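The Long Way to the Corner Shop
3 Aug 2022

I gave up the car in June. There was no great plan behind it. The garage rang with a quote of 700 pounds, I looked at the rust round the wheel arches, and I heard myself say no thanks, you can keep it. Then I walked home, which took an hour and a half and ruined a perfectly good pair of sandals.

I'd lived in the village for six years by then and thought I knew it. I knew the road, is what I knew. I didn't know there was a path behind the chapel, or that you could cut through the allotments if you shut both gates, or that the big house past the bridge keeps geese (loud ones, and they hold a grudge!).

The nearest shop is nearly 46 minutes away on foot, if I don't stop to talk. I always stop to talk. Callum Hulme has the end allotment and is at war with his slugs, and he likes to give me the latest from the front. I've come home with more courgettes than any one person should own, and I now put them in cake, soup and a sort of fritter that my sister calls "brave".
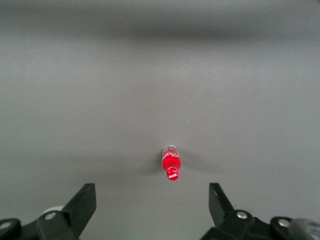 What I carry has changed too. With a boot to fill, I bought things by the dozen and threw half of them out. Now everything has to earn its place on my back, and a tin of tomatoes feels a lot heavier going up Mill Bank than it does on the shelf. I buy small. I buy what I'm going to eat tonight, and maybe tomorrow's breakfast, and if I forget the milk then I drink my tea black and sulk.

There is a bus, the 95, and I'm fond of it, though it comes when it likes. I met Þórey Mikkelsen at the stop one wet morning when it didn't come at all. She's 90 and has never held a licence. I asked what she did about shopping in winter and she looked at me as if I were a bit slow. "I put a coat on," she said.

I do miss some things. Singing, mainly – I used to sing in the car, very badly, and you can't really do that past the allotments. And I've had to turn down a few late suppers, as the lane has no lights and I'm a coward about badgers.

But my knees have stopped complaining, and I've bought proper boots, brown ones with red laces. The geese still hate me. I'm taking the chapel path until they calm down.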